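Skunura Press issues second poetry collection by Dace Sepp

Skunura Press has published Nolte, the second collection of poems by Dace Sepp. The book runs to 102 pages and contains four sequences, the longest of which, "Harbor Rates," takes its line lengths from the columns of a 1655 toll register kept in the town of Skavusgate. The first printing is limited to 299 numbered copies.

Sepp wrote most of the manuscript in one room over two winters. The third sequence, "Inventory," is made up of short unrhymed poems on household objects, each nine lines long, with the verb held back until the seventh line. Proper nouns are excluded throughout the sequence. Punctuation is restricted to the comma and the period.

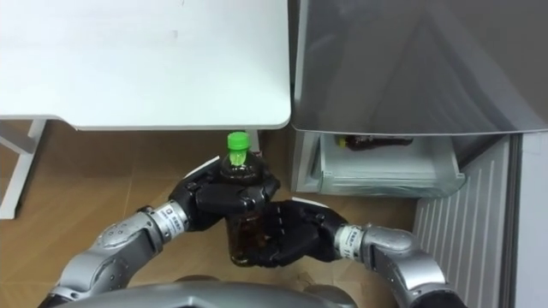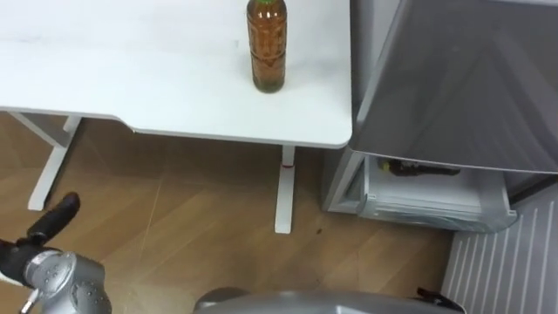 The text was edited by Indrek Org, who also prepared the notes. These cover variant readings from the magazine versions of eleven poems and give the source entries in the register by folio. Two poems that appeared in the journal Kosora have been cut by half, and a third, "Weights for Salt," has been moved from the opening of the book to the end of the first sequence. Org's note on the toll poems lists the units of measure used and their modern equivalents.

Reviewing the book in the current number of Kosora, Ilir Nikolovski finds the register poems the stronger part of the collection and considers the final sequence underrevised. He objects to the repeated use of the present participle at line ends and cites four instances on facing pages. He regards the stanza breaks in "Inventory" as well judged.

The volume is set in a single size of type with the titles in small capitals. Design is by Valdis Rimkutė. The paperback is sewn in sections, and an electronic edition will follow in August with the line breaks fixed at all screen sizes.

Sepp will read from the book at the Skavusgate library on Tuesday at 7 p.m. Mārtiņš Jõgi will read his translations of six of the poems. Admission is free. Copies will be on sale at the door.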